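Black caps: how do you store them without wrecking the crown?

Forum > Closets and Drawers > Hats, Scarves, Gloves

pultitz_road wrote:
I keep reading that you should never set a ball cap down on its brim, never stack caps, never hang them by the strap, and never wash them in anything but a bucket. I own a lot of caps and most of them are black. I have broken all of these rules for years and I can't say I see a difference. Before I spend money on one of those over-the-door racks (the Korcombe one keeps showing up in my searches), can somebody tell me what the racks do that a shelf doesn't? I'd like to hear from people who own one and have used it for longer than a week.

muammer_a wrote:
I own the Korcombe. It holds caps. That is all it does. The clips grab the brim and after a summer I had a little dent on every one of them, right where the clip bites. The dents came out with steam but I didn't buy a rack so I could steam my hats.

What kind of crown are we talking about? A stiff front panel and a soft one are two different problems.

sibel.alt wrote:
The dents are from hanging them with the clip too far in. You're supposed to catch only the edge of the brim. Mine has been up since last September with no marks on anything.

muammer_a wrote:
If a clip is only holding the edge, the cap falls off every time you shut the door. Ask me how I know.

sibel.alt wrote:
Then your door shuts harder than mine. I don't know what to tell you.

pultitz_road wrote:
Soft crowns, mostly. Black, adjustable strap at the back. I want to stop piling them on the closet shelf because the bottom ones come out flat as a pancake. Here's one of them on the table. 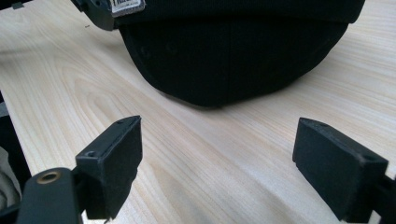

The black one. Crown is still nice and round, and I'd like to keep it that way.

birsen_s wrote:
So the ones at the bottom of the pile go flat, and you said in your first post you can't see a difference. Which is it?

pultitz_road wrote:
Fair. I meant I can't see a difference once I've worn them for an hour. They pop back. Mostly.

birsen_s wrote:
"Mostly" is doing a lot of work there. I had a soft black cap that spent a winter under a pile of sweaters and it has a crease across the front panel to this day. Tried steam, tried a damp towel, tried wearing it in the rain. The crease is still there and on black cloth it catches every bit of lint in the house.

That said, I wouldn't buy a rack either. Put them in a row, each one tucked into the one behind it, crowns all facing the same way. Push the back half of each crown in and let the front stand up. You can get a whole drawer's worth in without any weight on top of them.

Tatli_S wrote:
Please don't push the back half in. That's how the stores pack them, and it's why so many caps come out of the box with a ridge over the strap. It may be fine for a week in shipping. I wouldn't leave one that way in a drawer.

birsen_s wrote:
I've done it for years with no ridge.

Tatli_S wrote:
With stiff ones or soft ones?

birsen_s wrote:
Both. The stiff ones fight you a bit.

Tatli_S wrote:
Well, I've seen ridges. I alter clothes for a living and people bring me hats as if I could do something about them. Nine times out of ten I can't. The panels are sewn to a tape on the inside, and when that tape takes a fold it wants to stay folded.

muammer_a wrote:
I looked at the pic again. You've got a label sitting right there on the band. Watch that if you go with the nesting method. On mine the corner of the label started lifting from rubbing against the next cap, and then it snagged.

pultitz_road wrote:
Good point, hadn't thought of the label. It's woven and feels solid enough, but I'd be annoyed if it came up.

Is anybody using a plain shelf with dividers? There's a Nellov set for sale near me, used. The seller says it holds 74 caps, and I don't believe that for a second unless they're baby hats.

sibel.alt wrote:
74 if you stack them to the top of every slot, probably. Which defeats the point.

muammer_a wrote:
Every one of these things lists a number that assumes you crush the hats. The Korcombe box had a big number on it too and I got half that on before the bottom row was in the way of the door handle.

birsen_s wrote:
How many caps do you own, pultitz? Because if the answer is anywhere near 74 I have a different suggestion.

pultitz_road wrote:
Not telling.

No, fine. I wear 3 of them. The rest I keep because I like them.

birsen_s wrote:
Then the three go on a hook by the front door and the others go in a box with some tissue paper inside the crowns. Cost: zero. I don't see why we needed to talk about racks.

Tatli_S wrote:
Acid-free tissue if they're going away for long, and not newspaper. And wipe the sweatband first. A cap put away with sweat in it comes out with a white line all the way around, and on black that's all you see.

sibel.alt wrote:
Does the acid-free part matter for a baseball cap? I get it for a wedding dress. I've used whatever came in the shoe box.

Tatli_S wrote:
For a couple of months, use what you like. I'm thinking of people who open the box in five years.

muammer_a wrote:
I'd question the hook by the door, too. Over the strap or over the crown? If you hang it by the strap the plastic adjuster takes all the weight. I've had one snap.

birsen_s wrote:
A cap weighs nothing. Your adjuster was old.

muammer_a wrote:
It was two years old!

birsen_s wrote:
Was it near a window? Plastic gets brittle in the sun.

muammer_a wrote:
...it was near a window.

pultitz_road wrote:
OK. I'm skipping the rack and skipping the Nellov thing. Trying the box for the ones I don't wear, with tissue in the crowns, nothing pushed in. I'm not sold on the sweatband line being from sweat, by the way. I think mine came from the detergent. But I'll wipe them down.

Tatli_S wrote:
Could be both. Rinse one twice, leave it to dry on an upside-down bowl and see if the line is still there.

sibel.alt wrote:
If you change your mind on the rack I still say mine works fine. Put it on a door you don't slam.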